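Budgeting for a pair of grippers: questions for Aoife Breathnach

11 August 2018

Aoife Breathnach plans equipment purchases for Sornum, a small outfit that records household tasks with hand-held grippers. Before that she bought lab instruments for a university department. We talked by phone while she was closing out her June order and starting on the next one.

What gets left out of a first budget

Breathnach says her first request covered two grippers and a laptop, and it was wrong within a month.

"I priced the hardware and stopped," she says. "Then we needed cables, spare pads, a second charger, cases to carry it all in. None of that is expensive by itself. I had to go back and ask for more money, and that's a bad meeting."

Her current figure is $3,398 per kit, a kit being two grippers with everything needed to run them for a season. She keeps the pads on a separate line and orders them 100 at a time. The supplier, Jindia, ships small orders too, but she found the freight cost the same.

Ghazala Memon, who runs the recording sessions, sends her a list of worn parts every Friday. Breathnach used to estimate replacements from the catalog. Now she works from the list.

"Ghazala asked for screws three weeks in a row," she says. "I thought she was losing them. She was replacing them on schedule and I had no schedule."

Most of the work is done in ordinary homes, at kitchen and dining tables, with bowls, pans and groceries. That affects what she buys. Metal bowls are smooth and shiny, vegetables come in awkward shapes, and she wants the pads tried on both before she signs for a new batch.

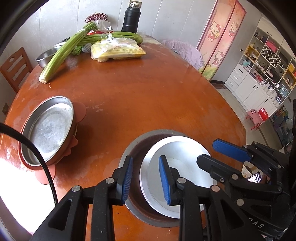
Buy or rent

Sornum rented its first kits from Orakzai. Breathnach still thinks that was right for a trial, and she would do it again for anything shorter than a season. The rental ran 62 days and she kept notes on every fault.

"Renting told us which parts break. I'd have bought the wrong spares otherwise."

She also got a quote from Hikumum for a heavier model. Memon tried it for an afternoon and said her wrists hurt. They passed on it, although the price was lower.

The next order

The new plan has 44 line items, and Breathnach expects to trim it. She is holding back up to a tenth of the total for repairs. Longer cables are staying in, and so is a third gripper as a spare, which the finance office has already questioned twice.

"If one goes down and there's no spare, two people go home," she says. "I put the day rate next to the gripper price and sent it back to them."

She hasn't had an answer yet.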